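Section 4: Fitting and testing your Sedar smoke alarm

Now that you have chosen a spot for your alarm (see Section 3 if you are still wandering about the landing with a pencil behind your ear), it is time to put it up. Set aside 30 minutes for the first one. The others go a good deal faster once you have the knack.

1. Turn the mounting plate anticlockwise and lift it away from the alarm. It can be stiff when new, so do give it a firm twist.

2. Hold the plate against the ceiling and mark the two screw holes. Keep it at least 30 cm from any wall or light fitting.

3. Check for pipes and cables before you drill. We would much rather you took your time over this bit.

4. Push in the plugs supplied and screw the plate down until it is snug. Please don't overtighten, as the plate can crack.

5. Slide the battery switch to ON. The green light will blink once, and then about every minute after that.

6. Offer the alarm up to the plate and turn it clockwise until it clicks.

CAUTION: Never paint the alarm or cover the vents with tape. If you are decorating, take it down for the day and put it back before bedtime. 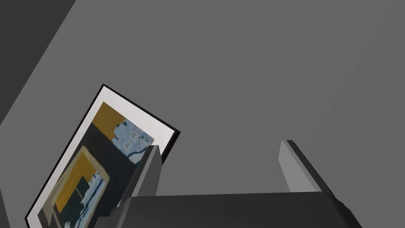
Smoke gathers under the ceiling first, and the corner where the ceiling meets the walls is often the last place it reaches, so an alarm tucked right up there may be slow to sound. The same goes for one hidden behind a beam or a tall cupboard. Have a look at what else is in the room, too. A framed picture that is only leaning, like the tilted one here, is easily knocked over while you are up a ladder with your hands full, so move anything of that sort well out of the way before you begin.

Testing

7. Press and hold the button in the middle for 9 seconds. You should hear three loud beeps, a pause, and three more.

8. If you have linked alarms, wait for the others to join in – the furthest may lag a little behind.

9. Write the date on the label inside the cover, and test again every week.

NOTE: If you hear a single chirp instead, the battery is low or not seated properly. Go back to step 5 and try once more. Fault code 27 on linked models means the alarm has lost touch with its neighbours; Section 6 explains how to pair them again.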